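Giving up the big shop

For years we did one big supermarket shop a week, and in March I stopped. I've been meaning to write up how it went, mostly for my own benefit, because I keep telling people bits of it and getting the numbers wrong.

The old way was the Pukard out by the ring road. It took 90 minutes door to door, more if the car park was bad. I spent £102 on a normal week. I know that because I went back through the bank statements before I started, and it was surprisingly steady apart from Christmas. We then threw a fair amount of it away. Salad bags were the worst. I don't think I finished a single one last year.

Now I go to the shops on Cosell Road on foot, most days, on the way home from work. There's a greengrocer, a butcher I use once a fortnight, a bakery that shuts at three and so is no use to me, and a small Vustar for milk and tins. I buy for that evening and the next one. If I can't carry it, I don't buy it.

The first month cost more. The Vustar charges silly money for things like washing powder and olive oil, and I hadn't thought about those at all. I now order the heavy and boring stuff online every couple of months, which brought it back down. Since then the weekly spend has come out £25 lower, including the online order split across the weeks.

Some of that is less waste. Some of it is just that I walk past fewer things. There is no middle aisle on Cosell Road. 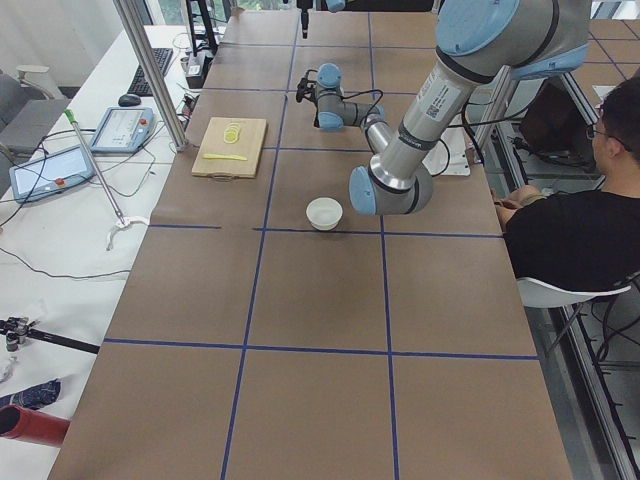
Cooking has changed more than I thought it would. I used to plan five dinners on a Sunday and then resent them. These days I look at what the greengrocer has and work backwards. We ate a lot of courgettes in August and I am not sorry to see the end of them. I've also got better at using up the last of things: half an onion, two carrots, the heel of the cheese. Soup, mostly. I bought a second-hand Choi stick blender for it and the lid of the beaker was missing, so I put a saucer on top.

The downsides are real enough. Rain is one. If I'm late leaving work the greengrocer has closed and it's eggs on toast. You can't decide at eight in the evening to bake something, unless you happen to have butter. And having people round needs thinking about two days ahead, where before there was always a spare chicken in the freezer.

I kept a step count for a while, which I gave up on as it was making me dull. The detour is 3,517 steps by the canal route, a bit less if I cut through the flats. My knees haven't complained.

A few people have asked whether it would work with small children. I don't know. There are two adults here and no one under thirty. I'd guess the answer depends on how near the shops are and how much you mind doing the same walk every day.

I'll carry on through the winter and see. The greengrocer says he closes for two weeks in January, so I need to sort out something for then, probably the market if I can get there before work.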